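Reviving an old office tower as a home backup box – worth it?

Bestham Tinkerers Forum > Home Computing > Storage and Backup
11 replies

fenlark
Sep 26, 2026, 09:14

Morning all! I've finally had enough of family photos scattered over three laptops and a drawer of memory sticks, so I'm building a proper backup machine out of a secondhand tower. I was up far too late reading about it and I'm hooked.

The plan so far is a plain Linux install, two mirrored drives and a script that copies everything over at night. We've got 3892 photos from my mum's side alone, most of them scanned by my aunt in August, and if I lose those I'll be moving abroad.

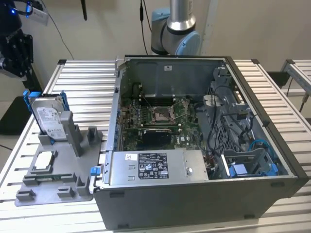

What I can't settle is whether to mirror the drives or keep the second one unplugged at my sister's and swap them every month. Has anyone lived with both?

gatepost_91
Posts: 3000

Swap them, every time! A mirror copies your mistakes as faithfully as your photos. Delete a folder by accident on one and it's gone from the other before you've put the kettle on.

I've used the same routine for years: one drive at home, one at my brother's in Wallent, changed over when I go for Sunday lunch.

marrowfat

Going to disagree with gatepost, in a friendly way. Swapping works if you're the sort of person who remembers. I'm not. I had a lovely rota on the fridge and my "monthly" drive was almost 11 months old when I needed it. A mirror plus snapshots has saved me twice – once from a dead drive, once from my own typing.

gatepost_91

Fair, but a mirror won't help if the shed roof goes or someone walks off with the whole box.

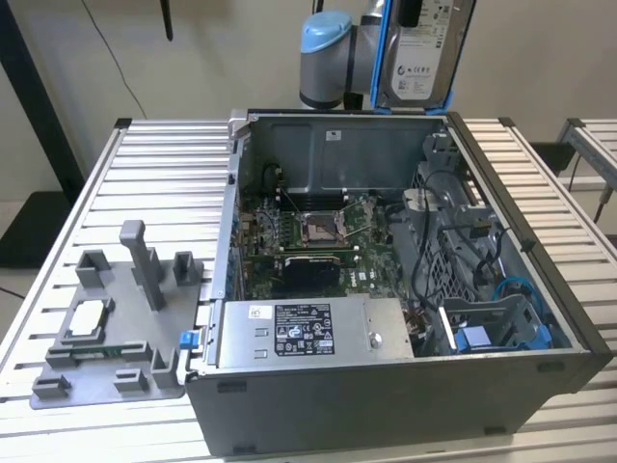 Catríona Ó Riain
Moderator, Storage and Backup

Why not both? Two drives mirrored in the tower and a third that travels. It needn't be as big, because only the things you can't replace have to go on it. Photos, letters, the accounts. Films can be found again.

Fenlark, please do a test restore before you trust any of it! Pick a folder, pretend it's gone, and bring it back on to a different machine. I did this with the Heffernan parish newsletters and found that every accented letter in the file names had turned to mush. Fixed in an evening, but I was very glad to know.

marrowfat

Seconding the test restore. Also write down the steps on paper. Mine are taped inside the cupboard door.

fenlark

This is brilliant, thank you. Three drives it is, then. Next question: how do you label them? My sister will have to fetch the right one if I'm away.

Deirdre_Breathnach

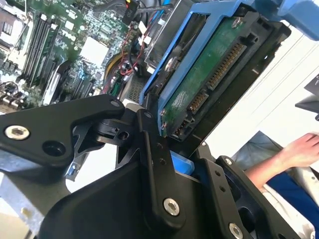 Labels are my favourite bit! I go by colour, one for each job, and a short name written large: HOME, AWAY, OLD. Dates go in a notebook, as I got fed up with peeling stickers off. If your drives sit in caddies, the colour can go there – a blue one like that is easy to describe to somebody over the phone, and you keep the maker's label clear for when you need the serial number. My AWAY drive lives in a biscuit tin in Drutell with a note saying NOT BISCUITS.

gatepost_91

Colours are no use to me, I can't tell red from brown. Big numbers in marker pen. Still say the mirror is a luxury.

marrowfat

And I still say you've been lucky!

fenlark

Numbers and colours, then, to keep the peace. I'll start copying the scans tonight and do the test restore next weekend. Does anyone have a favourite way of finding duplicates? My aunt scanned the same christening four times.

Catríona Ó Riain
Moderator, Storage and Backup

Start a new thread for that one, please, as it'll run for pages. Do the backup first and tidy up afterwards.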